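Flendow opens its tabletop collection to outside teams

First 1,214 recordings are ready to share, with a second round planned for August

February 18, 2018

I've been wanting to write this one for months! Flendow is opening up Veketti, our collection of everyday handling recordings, to schools, labs and small companies that are teaching machines to pick things up and put them down again. The first release has 1,214 recordings in it, made across 28 table layouts, and you can ask for a copy starting today.

If you've followed us for a while you'll know we started out making sorting equipment for small packing sheds. Fruit mostly, then jars, then whatever people brought through the door. Every new item meant another week of somebody writing rules for it – how wide to open, how hard to squeeze, which way round to come at it – and we got pretty tired of that. So two years ago we started over with a learning system we call Admasu. It learns from examples, and it needs a lot of them. Veketti is where the examples come from.

The recording itself is simple enough. One of us sets out a handful of objects, puts on a chest camera, and works through a short list of jobs: move this beside that, lift the round one, turn the long one so it points the other way. Then we mix everything up and do it again. A good recording is short and a bit boring to watch, and I say that as someone who has watched nearly all of them.

Choosing the objects is my favourite part of the job. We look for things that don't behave like each other. A cardboard box has flat sides and a clear idea of which way is up. A round tin wants to be held by the rim. Grapes are a nightmare, in a good way, since you can take hold of the stem or the berries and you'll get a different result each time. Glass is hard for a camera because the colour of the cloth comes straight through it, and a clear tube lying on its side gives the system very little to go on apart from the stopper and a few thin reflections. We also like toys, partly for their odd shapes and partly because they cheer up a long afternoon. 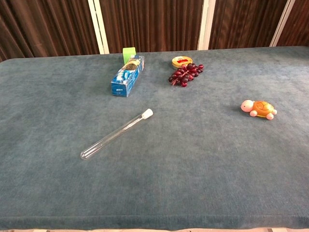
Flendow Object Learning Team

The layout with the blue box, the tin, the grapes, the stoppered test tube and the toy turtle has turned into a bit of a house favourite. Everything has its own space on the teal cloth except the grapes, which slightly overlap the tin, and the green cube, which peeks out over the back of the box. Those are the two spots I'd point a new team to first. Admasu did fine early on with objects standing by themselves, but anything partly tucked behind its neighbour gave it real trouble, and we've been adding more of that kind of layout ever since.

We've kept the labels in everyday words too. Each recording comes with a short sentence about the job, typed by the person who did it, and a list of the objects on the table. We tried a strict naming system at first and dropped it. People call a tin a tin, or a can, or "the round one", and a machine that's going to work beside them had better get used to that. There are 101 different objects named in the lists so far, and plenty of them go by more than one name.

Recordings where something went wrong are in there as well. If a berry rolled away or a lid slipped, we marked the recording as a miss and kept it. Some of our testers asked for those before anything else, so please don't throw them out when you get your copy.

Our friends at Naler have been trying the collection with their own arm since last year, and their notes changed how we do things. They asked for longer pauses between jobs and more variety in which hand goes first. Both are in this release, and I'm grateful for the patience it took to get them there.

The second round is planned for August. We're hoping to bring in 40 new objects, with more soft things and more see-through ones, and we'd love suggestions. Tell us what your system keeps dropping and we'll see if we can find one.

How to get a copy

Veketti is free for teaching and research. Companies can use it on a trial basis and talk to us about terms after that. Send a short note through the contact form on the Flendow site with the name of your group and what you're working on – a couple of sentences is plenty. We answer every request ourselves, so give us a few working days.

About Flendow

Flendow builds sorting and handling equipment for small producers, along with the Admasu learning system and the Veketti recordings used to train it.

Media questions: please use the contact form and choose "Press" from the list.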